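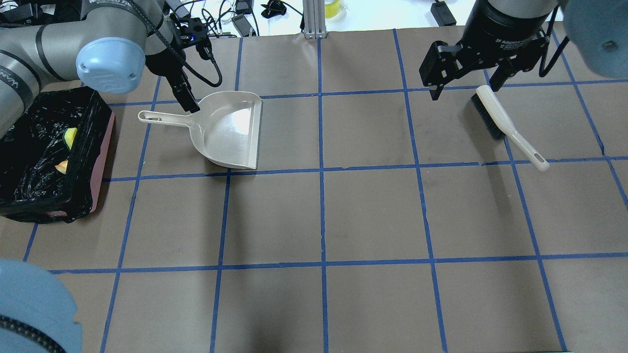

Bench tidy staff wanted - evenings, Ullitz workshop building

Nullon is hiring 2 people for end-of-day cleanup at our shared work rooms on the Murnberg side of Ullitz. Part time, evenings only. Start as soon as we can get you a key.

The work: tabletops mostly. Brush down, scraps into the dustpan, dustpan into the bin, bag out, new bag in. Tables are covered in brown paper and marked off in squares with blue tape. You go square by square, far edge first. Sounds fussy but people leave small bits all over and the squares are how we keep track of whats been done.

Paper gets changed when its torn or stained, not before. Tape gets redone at the same time. We will show you how, takes one evening to get the hang of it.

Other stuff on the shift:
- bins, all rooms. Black bags, fold them well over the rim or they slide in
- brushes and dustpans rinsed and hung up by the handle, not left on the tables
- cables - leave them where they are, brush round them
- lights and windows on the way out
- note in the book if we are low on bags, tape or paper

No floors. Floors are done by Hakim in the mornings, seperate contract, please don't apply here for that one.

Hours: Monday to Thursday, 6:30 to 9 pm. Some Fridays when a room has been booked late, you get told the week before. No weekends.

Pay: 499 a month, paid on the last working day. Fridays are extra. Gloves and apron from us, bring your own shoes, closed toe.

You: on time, careful around other peoples things, ok working alone in a quiet building. Can stand for most of a shift and reach across a wide table. No experience needed, a cleaning job before is a plus. Must be 18 or over. We had someone good in the job until October so the routine is all written down already.

How to apply: short letter or just a few lines, with a phone number and which evenings you can do. No photo, no long resume please. Drop it in the Nullon mailbox at the front entrance or hand it in at room 151, mornings are best. Write BENCH TIDY on the envelope or it goes in the wrong pile.

Closing date 14th November. Yes that is a Sunday, the mailbox gets emptied Monday morning and anything in it counts.

We call everyone either way, give us a week or so. Trial evening is paid.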